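Mindau 1,000-Piece Jigsaw by Forkari

We love this one! It's a harbor map drawn in 33 inks, with thick pieces that click together and a linen finish that keeps the glare down under a lamp. Give yourself a big flat surface and a free evening (or four). 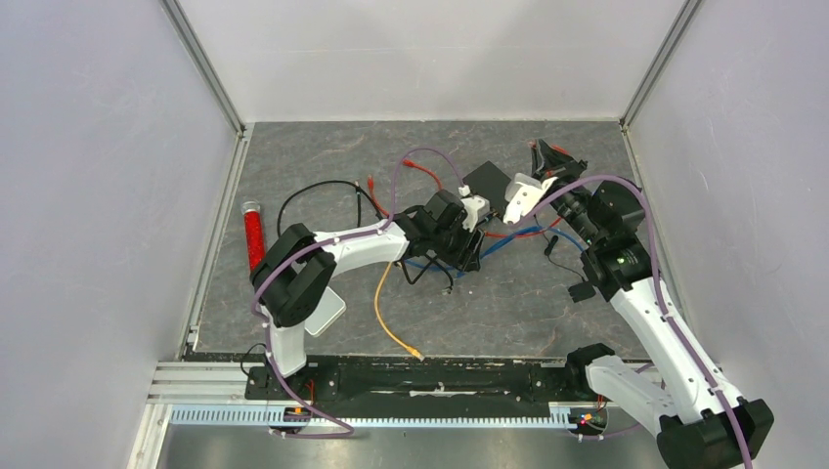

What's in the box

1,000 pieces, a folded poster and 20 sorting cards, which are so handy for all that sky. The bag reseals, too!

Stuck on the sea section? Sort by wave shape first, then color.
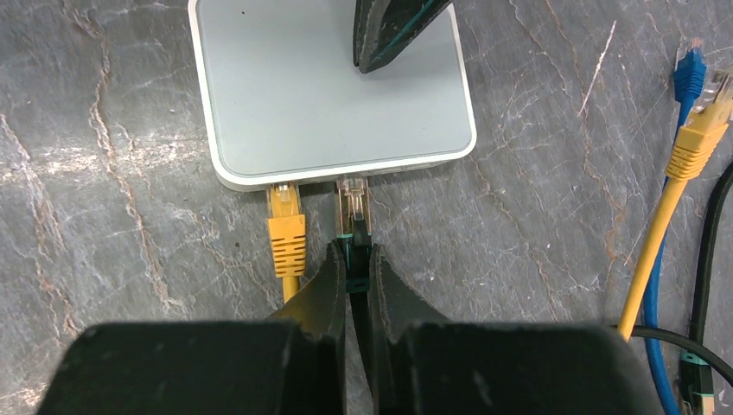

Bláthnaid Ó Dubhghaill: Did the lighthouse last and loved it. Is the Kramer map coming back in January?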